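The Big White Table, and Other Things We Moved

Hello again! If you've been following along you'll know that Joelle and I have been turning the old showroom on Pascu Street into a proper play and craft space, and that we've been promising photos since May. Well, I've finally sat down with a cup of tea and sorted them out. There were 318 on my phone and most of them were my thumb, so what follows is a very short selection plus a lot of me talking. You've been warned.

August 9, 2023 was the day the big table went in, and I'm still a bit giddy over it. We'd had our eye on a white one from Danduveo for ages (Joelle wanted green, Joelle was outvoted by the price) and it took a morning, a borrowed trolley and a good deal of swearing to get it through the side door. I love it. I love how plain it is. You put one bright thing down on all that white and suddenly the colour sings, and for sorting blocks and beads with little kids that's exactly what I was after. My favourite of the lot: 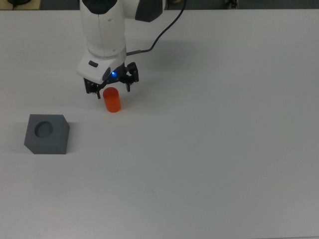

Short orange cylinder, standing up on all that lovely white. The gripper is open just over the top of it.

I could look at that orange all day! It's a red sort of orange, closer to a ripe persimmon than a mandarin, and I've asked Joelle whether we can paint the inside of the cupboard doors to match. She's thinking about it. (She said "we'll see", and anyone who has worked with Joelle Kanaan knows what that's worth.)

A few answers, as I've had the same messages from several of you.

The tabletop wipes down with a damp cloth and a drop of dish soap. Please don't bring the scourers from home. Crayon comes off if you get to it the same day, texta takes a bit more elbow grease, and glitter is banned until further notice.

The shapes are sorted by colour at the moment and I know some of you would prefer them by shape. I've gone back and forth. The little ones seem to go for colour first, so that's how the tubs are labelled, and if you want to run your session differently go right ahead, just put them back the way you found them. Tubs are on the low shelf, the one we named Pino after the brand sticker we couldn't peel off.

We budgeted 3000 dollars for furniture and went over by some 300, nearly all of it delivery. I'm not sorry. Plundorska are giving us a discount on the stools, eight of them, and they should be here before the next open day. If anyone has a ute and a free Saturday, I'll pay you in lamington slices.

More pictures once the stools are in and the cupboard question is settled. Leave a comment if you've got a favourite colour for those doors, especially if it's orange.

Jihad Nseir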